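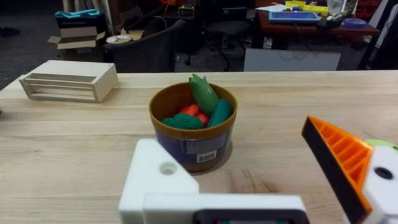 Ticket 217: Irby ford, route planner
Status: open again

Planner still shows the Irby crossing as "fordable, knee deep" in June. I waded in there at 6 in the morning, the lowest water of the day, and was over my waist a third of the way out. Turned back and lost a day going up to the Dandeo bridge.

Support reply: depth comes from the Ranik gauge. Reading was normal. Please clear your cache and reload the map.

Cleared it. Same label. I don't see how a cache makes a river shallow. The Ranik gauge sits above the Hrytsenko outlet, so it misses all the water from that side.

Support reply: label changed to "check locally." Closing.

Check with whom? The nearest hut is a day's walk off. Please reopen and tell me who last crossed there, and in what month. If the answer is no one, take the dotted line off the map.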